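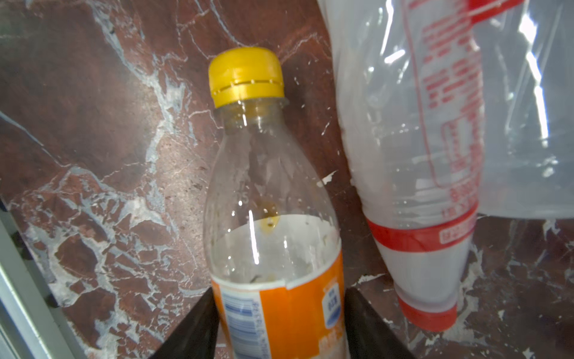 Figure 2. Clear plastic bottle with a yellow screw cap, held upright.

4. Perceived length in the two cuts of Stulleo

4.1 Material and screenings

Stulleo is an action comedy that was released in one version for theaters and a shorter one for the Wosono streaming service. The plot is the same in both. The short cut drops most of the second visit to the harbor, trims the jokes in the two chase sequences, and moves the villain's first speech to a point before the title. No music was changed apart from the fades needed to cover the edits. This made the film useful for our purpose, as earlier work on perceived length has mostly compared different films and so could not separate running time from story, cast or genre.

Both cuts were shown in July in the small auditorium at Grønli. A total of 48 viewers took part, half of them assigned to each cut. They were told they would see a recent comedy and answer questions afterward. They were not told that two versions existed. Watches and phones were left in the lobby. The auditorium has no clock, and the exit signs were the only light apart from the screen.

Viewers filled in the questionnaire in their seats as soon as the end credits began. The first item asked for an estimate of the running time in minutes. The next items asked how funny the film was, how easy it was to follow, and whether any part had seemed slow. A viewer who answered yes to the last of these was asked to say which part, in their own words.

4.2 Coding of scenes

Each scene was coded for its main function: plot, joke, fight, or travel. Where a scene did more than one job, it was given the code that covered most of its time. Coding was done in Clullen, which lets two coders mark the same timeline without seeing each other's marks. Disagreements were settled by watching the scene again together. Most of them involved fights with running commentary from the lead character, which one coder had tended to treat as jokes and the other as fights. We kept these as fights, on the grounds that the dialogue in them could be removed and the scene would still make sense.

Travel was the least reliable code. Several short drives in the first act contain a line or two of plot, and in the short cut some of them contain nothing else. These were left in the travel group for both versions so that the comparison would stay even.

4.3 Results

Viewers of the theatrical cut overestimated its length. Viewers of the short cut came closer to the true figure, with a slight tendency to guess low. The difference was larger than the gap in actual running time would lead one to expect. Ratings for how funny the film was did not differ in any clear way, although the short cut has fewer jokes.

Of those who saw the theatrical cut, 70 percent named at least one slow part. The figure for the short cut was 40 percent. In both groups the answers clustered in the middle of the film, after the lead character learns who hired him and before he returns to the city. Few viewers named a fight. Several named a scene by its joke, such as "the bit with the dentist," and then said that they had liked the joke the first time.

Repetition came up often in these written answers. The lead makes the same kind of remark each time he is hit, and viewers of the long cut mentioned this far more than viewers of the short one. Some of them also complained about the makeup, the sound level and the seats. Those comments were kept in the data but were not coded.

4.4 Ease of following the story

We had expected the short cut to be harder to follow, given that the harbor material explains how the villain got hold of the map. Scores on this item were close, with the short cut slightly ahead. Placing the villain's speech before the title may have helped, as it states his aim before any other character appears. Answers to the open question support this reading to some extent. Viewers of the long cut were more likely to write that they had been unsure what he wanted until late in the film.

The present data cannot show whether the move of the speech or the removal of the harbor scenes had the greater effect. A third version, with the speech moved and the harbor scenes left in, would be needed to test this. The distributor did not hold the project files for such a version, and we chose not to make our own edit from the release copies because the music runs across the cuts on both sides of the speech.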